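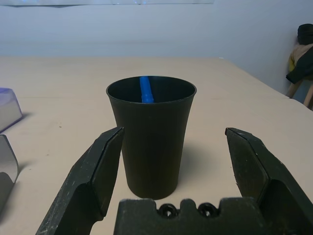
Dark plastic cup, blue piece inside.

Section 3. Factoring whole numbers

Trilteck's Factor screen breaks a whole number into primes. The store page says it does this "instantly and with certainty." For small numbers that is fair. For large ones neither word holds up very well, and this section tells you where to stop trusting the screen and start checking it.

These instructions were written for the desktop build. The tablet build has the same menus but hides Method under the gear icon.

Before you start

Open Settings and look at Number Format. If Group Digits is on, the app accepts commas as you type but does not always accept them when you paste. A pasted 1,889 may be read as two entries, 1 and 889, and you will get two answers to a question you didn't ask. Turn Group Digits off for this section.

Leave Suggest Next Number off as well. The Help page says it speeds up your work. What it does is fill the entry box with a number you did not type.

3.1 Factoring a number

1. From the main window, choose Tools, then Factor.
2. Click in the entry box and type 177.
3. Press Enter. The result line should read 3 x 59.
4. Click Multiply Back. The app multiplies the factors again and prints the product under the result. It should print 177.
5. To copy the result, click the result line once and press Copy. Double-clicking copies only the factor under the pointer.

Note: Multiply Back proves that the factors multiply to your number. It doesn't prove that each factor is prime. People read the green check mark as covering both, and the Help page does nothing to discourage them. A wrong result such as 9 x 5 for 45 would get the same check mark.

3.2 Testing whether a number is prime

1. Choose Tools, then Prime Test.
2. Type 1889 and press Enter. The result should be Prime.
3. Open Method and see which test was used. For a number this size it should say Trial Division.
4. If it says Quick Test, go to Settings, Method, and select Trial Division yourself. Run the test again.

Trial division tries each possible divisor up to the square root of your number. For 1889 that means no divisor larger than 43 has to be tried, and you can do the whole job on paper if you have doubts. I would do it once. It takes a few minutes and you will have a much better idea of what the app is claiming.

Quick Test is a different animal. It checks the number against a few chosen bases and reports Prime if none of them gives it away. A composite number can get through a test like that. The app shows the same word, in the same type, for both methods.

Caution: Do not write "proved prime" in homework, a report or a forum post on the strength of a Quick Test result. Write "passed Quick Test" and list the bases shown under Details.

3.3 A harder number, for practice

1. In the Factor screen, type 1554647 and press Enter.
2. The result should be 823 x 1889.
3. Click Multiply Back and confirm the product.
4. Now run Prime Test on 823, with Method set to Trial Division. You already did 1889 in 3.2.
5. Choose File, Save Session if you want to keep the steps.

If step 2 shows only 1554647 with the label Unresolved, the time limit ran out. Unresolved does not mean prime. Raise the limit under Settings, Limits, and try again.

Caution: Save Session stores your entries and results but not the method that produced them. A reopened session lists every result under whichever method is selected now. Modupe Tijani reported this in November and the reply called it expected behavior. Type the method into the Notes box before you save.

3.4 Importing a list

The Factor screen can read a plain text file with one number per line. It is also supposed to read Prernidberg worksheets and Ajayi tables. Worksheets came through cleanly in our checks. Ajayi tables lost their last row whenever the file did not end with a blank line, and no warning appeared.

1. Choose File, Import List.
2. Select the file and click Preview.
3. Compare the last line of the preview with the last line of your file.
4. If they match, click Import. If they don't, add a blank line to the end of the file and go back to step 1.

Negative numbers are imported with the minus sign dropped. Zero and 1 are skipped, which is correct, though a message would have been nice.

3.5 If results look wrong

The app returns a decimal: you are in the Calculate screen. Factor takes whole numbers only.

Multiply Back is grayed out: there is only one factor, so there is nothing to multiply.

The same number gives Prime in one window and Composite in another: compare the methods. Go with the window that names a divisor, then do the division yourself.

The Tristavura add-on is installed: turn it off and repeat the test. It replaces the Method menu with its own, and its Automatic setting does not say what it picked.

Section last checked Tue 8 December.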